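Sollmont College of Continuing Studies
Household Electrical Safety, Course 624
Handout 4: Charging Devices at Home
Instructor: Rochelle Dunleavy

Students should read this handout before the Tuesday session. It covers the use of power strips and charging cables on desks, tables and nightstands.

A power strip adds outlets. It does not add capacity to the circuit that feeds it. Phones and tablets draw little current, and several may share one strip. Space heaters, kettles and irons are to be plugged directly into a wall outlet. The rating printed on the strip is the limit for everything connected to it, and students will practice adding up loads in Exercise 23.

A strip may stand on a table while in use, provided that its cord does not cross a walkway. Phones should be charged on a hard, flat surface – a bedspread or sofa cushion holds heat against the device.

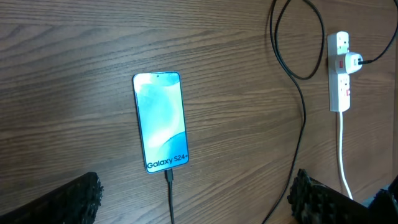

Cables wear first at the point where they meet the plug. Hold the connector itself when unplugging, and do not pull on the cord. A cable with split insulation or a bent connector must be discarded; tape is not an accepted repair in this course.

Terms to know: rated load, strain relief, surge protection, grounded outlet.

Reading: Tamošiūnaitė, chapter 3, pages 33 to 86.

Questions about the exercise may be addressed to Mahtab Rezaei, teaching assistant, in the Furko Building. Completed worksheets are due at the start of class.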